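Draltov Police Department

The Draltov Police Department is the municipal law enforcement agency of the city of Draltov. It is headed by a chief of police, who is appointed by the city manager and confirmed by a vote of the city council. The current chief is Tyyne Kinnunen, who joined the department as a patrol officer and later ran its investigations unit.

History

Draltov was first policed by a town marshal and a night watchman, both paid from license fees collected on saloons and livery stables. When the town was chartered as a city, the council replaced the marshal's post with a paid department. Its first station was a rented storefront on Kettunen Street, with a single holding cell at the back. The building later became a shoe repair shop and is still standing.

The neighboring village of Tustora gave up its own police force after a budget shortfall and has been covered by Draltov under contract ever since. The contract is renewed each September. Tustora keeps its own municipal court, and citations written inside the village limits are heard there.

Organization

The department is split into a patrol division and a support division. Patrol is organized into 2 districts, divided by the Fonel River. The east district takes in downtown, the rail yard and the fairgrounds. The west district is mostly residential and includes Tustora.
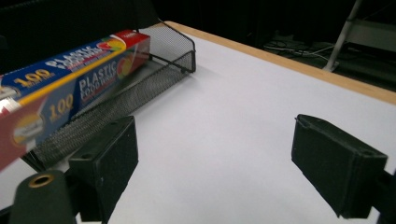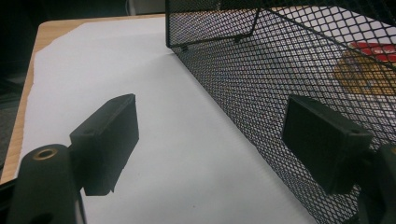

The support division handles investigations, records, evidence and training. Dispatch was part of the department until the county opened a shared emergency communications center – calls from Draltov are now answered there and passed to officers by radio.

New officers must complete the state academy before they are sworn in. They then ride with a field training officer and are evaluated at the end of each phase. Officers who transfer from another agency may have part of this period waived by the chief.

Headquarters

The department's headquarters is at 917 Kettunen Street, in a former telephone exchange bought by the city. It houses the front desk, the records office and a community meeting room. The records window closes at 4:30 p.m., while the lobby stays open until the evening shift change.

Oversight

Complaints against officers may be filed in person or by mail. A supervisor outside the officer's chain of command reviews each one, and the person who filed it must receive a written reply within 30 days. Appeals go to the city manager, whose decision is final under the city charter.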